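# Sorting and storing loose parts: frequently asked questions

These are the questions people ask most when they start keeping parts at the Atside bench room. Most of the answers apply just as well to a garage or a spare room. Leanne Fairclough keeps the page up to date, and the section on capacitors was written by Salim Okoth.

## Bins

**What kind of bin should I use?**

Open-front stacking bins, the plastic kind with a lip that slants down toward you. You can see what's inside and reach in without unstacking anything. Drawers are fine for resistors and other very small parts, but anything you pick up with your fingers several times an hour should be in an open bin.

**Does the color matter?**

Only if you decide it does. At Atside, blue bins are for parts that are still being sorted or counted out for a job. Once a bin is finished it gets a label and goes on the wall rack. You can pick any scheme you like, but write it down somewhere other people will look.

**How full can I fill a bin?**

Up to the bottom of the lip and no higher. Parts piled above the lip end up on the floor the first time someone pulls the bin forward.

**Can I stack full bins?**

Yes, up to 4 high on a bench. On the Ririvmont rack the bins hang on rails, so stacking isn't needed there.

**What do I do with a cracked bin?**

Empty it and throw it out. Glue doesn't hold for long on this kind of plastic, and small leads catch in the crack.

## Liners

**Why do you put paper in the bottom of the bins?**

Dark parts are easy to miss on a dark floor, and a bent lead can sit in the corner of a blue bin for months. Plain white paper fixes that. It also picks up dust, flux crumbs and clipped lead ends, and you can lift the whole mess out in one go.

**What paper should I use?**

Ordinary printer paper. A ream of 500 sheets lasts us most of a year. Don't use glossy paper, as cylindrical parts roll on it.

**Is paper safe for static-sensitive parts?**

No. Chips and anything that came in a shielding bag stay in the bag, or go in a conductive box. Paper liners are for capacitors, connectors, hardware and similar parts.

**How do I cut the liner to size?**

Stand the bin on the sheet, trace it, and cut just inside the line. Jarmo Pesonen made a cardboard template for the two sizes of bin we use, and it hangs on a nail next to the sink. Put it back when you're done.

**Do I tape the liner down?**

No. You want to be able to pull it out.

## The work surface

**What should I sort on?**

Something flat, matte and a different color from the parts. We use brown paper, taped down at the edges and marked off in large squares with blue tape. The brown shows up silver cans and bare leads well and doesn't glare under the lamps.

**What are the squares for?**

Keeping piles apart. Give each value its own square and leave an empty square between any two that look alike. If you get called away, you can come back and know where you were.

**Which tape should I use for the lines?**

Any low-tack tape that comes up cleanly. Masking tape works, but it's hard to see on brown paper.

**How often do you change the paper?**

When it tears or when the squares start to curl at the corners. A wrinkled surface is worse than none, because parts roll toward the creases.

**Where do the bins go while I sort?**

Keep 2 on the surface at once: one you're taking from and one you're filling. Put them far enough apart that your sleeves don't drag across one to reach the other. Everything else stays off the mat. Begoña Peñalver likes to have a third bin for "don't know yet," and that's fine too, as long as it lives on the shelf behind you and gets emptied at the end of the session.

## Capacitors

**Are electrolytic capacitors sorted differently from other parts?**

Yes. They have a polarity, they age, and the bigger ones can hold a charge. Treat any that came out of equipment as charged until you have checked it with a meter.

**Should they be stored standing up or lying down?**

Either is fine for the capacitor.
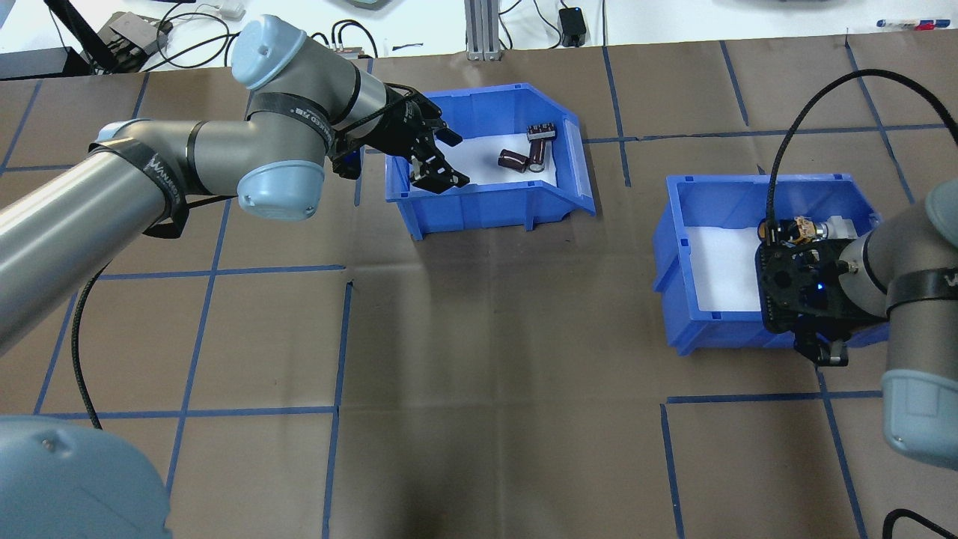
The thing to protect is the leads. If a capacitor stands upright on its leads in a deep pile, the weight above it bends them, so keep the layer shallow and lay long-lead types on their sides. Short stubby ones can stand.

**How do I read the value?**

It's printed on the sleeve, usually as a capacitance and a voltage together. Sort by capacitance first and voltage second. Don't mix voltages in one bin just because the cans are the same size.

**The sleeve is torn or the printing has rubbed off. Can I keep it?**

Measure the capacitance if you want to, but you can't measure the voltage rating that way. Parts with no readable voltage go in the scrap tub.

**How can I tell if one is bad?**

Look at the top and at the seal where the leads come out. A bulge, a crust or any sign of leakage means it goes straight to scrap. One that looks fine may still be bad — test it before it goes into anything you care about.

**Do you keep old ones?**

Unused stock, yes, with the month and year on the label. Pulled parts are kept for practice soldering only and never go back on the wall rack.

## Labels and counting

**What goes on the label?**

Value, voltage, lead type, and the initials of the person who filled the bin. We print ours on the Mushi label maker. Handwritten is fine if other people can read it.

**Do I have to count everything?**

Not for the wall rack. "Plenty" or "low" is enough. For a kit order, count each part into the second bin and then have another person count it again. Chalerm Thammasiri handles the kit orders and will tell you which bins are needed.

**Where do reorders go?**

On the Dasinach sheet by the door. Write the value and whether the bin is low or empty. Orders go in once a month.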